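Why we ended up fencing the creek at Granley

Category: Farm & Land | Tags: grazing, water, cost share, paperwork

I have put off writing this one because I was sore about it for most of the spring. The fence is up now and the cows have quit staring at it, so I'll set down how it went.

The short version is that the state changed the rules on livestock access to streams, and the back 97 acres at Granley has a creek running through the middle of it. My grandfather watered stock out of that creek. So did my father, and so did I until May. Under the new rule, any herd over a certain size has to be kept back from the bank, and ours is over it.

I went to the first public meeting ready to argue. Most of the room was. Lionel Tindall, who farms downstream of us, got up and said the rule was written by people who had never pulled a calf out of mud. He got a good hand for that. Then Dorothy Hulme stood up and said her well had tested bad three years running and she was tired of buying water. She got less of a hand, but I thought about it on the drive home.

I still think the rule is clumsy. It treats a steep bank with heavy traffic the same as a rocky crossing the cows use twice a week. It gives the same deadline to a place with one paddock on the water and a place with six. And the comment period ran right through calving, when nobody with cows has time to write a letter. I said all this in the letter I did write, which I finished at 4:30 in the morning between heifers. I got a form reply.

What it cost

We needed 1,621 feet of fence on the worse side. The other side already had a woven wire line set well back, so we only had to patch that and hang a new gate. The cost share program covered part of the posts and wire but none of the labor, and it pays after the work is inspected, so you have to carry the whole bill yourself until then. If you are short on cash in spring like we are, talk to your lender before you sign anything.

The bigger job was water. Once you take away the creek you have to put water somewhere else. We ran a line from the barn well to two tanks, one on the ridge and one by the old corn crib. The ridge tank holds 500 gallons and I wish I had gone larger. On hot afternoons they all come up together and the last ones in line get impatient. Hatem Samir did the trenching and hit rock in two places, which added a day.

My son Erik set most of the corner posts. I did the complaining.

The paperwork

There is a grazing plan to submit with the application. It has to show the soil types, the slope of each paddock and the setback distance from the bank. Ours came back once because I had drawn the setback from the middle of the creek and they want it from the top of the bank. Kirsty Oakley at the district office walked me through the fix over the phone and was decent about it. She has a stack of these and only one other person to help her.

The county soil map they mail you is printed so small that the unit labels run together, at least to my eyes. Take your time with it. If you get one letter wrong the slope class changes and they send it back.

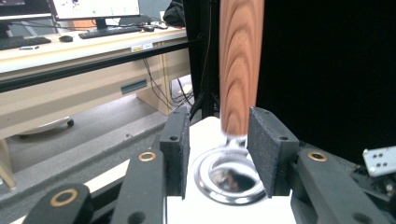
How the cows took it

Better than I did. There were 9 old cows who walked the fence line for most of a week looking for the gap. The younger ones followed the water and never gave it much thought. I had one breakout, at a low spot where the ground dips under the bottom wire, and I fixed that with a short length of board and a deadman.

The grass along the bank has come up thick - mostly reed canary, with some jewelweed in the wet corners. I can't say yet what it does for the water. Sheila Birkett is taking samples at the road bridge every month and has promised to share them. I'd like to see a full year before I believe anything either way.

I'm also watching what the bank does in high water. Lionel figures the first big flood will take the fence out at the bend, and he may be right. We used breakaway wire there for that reason. I have a roll and a half left over in the machine shed.

If you are in the same program and waiting on inspection, keep your receipts together and take your own measurements of the line. Mine and theirs differed by two posts, and having it written down settled the matter in five minutes.

Next time I'll get into the tank float valves, which have been a trial.

Last updated: May

Contact | Copyright Granley farm notes, all rights reserved | Back to top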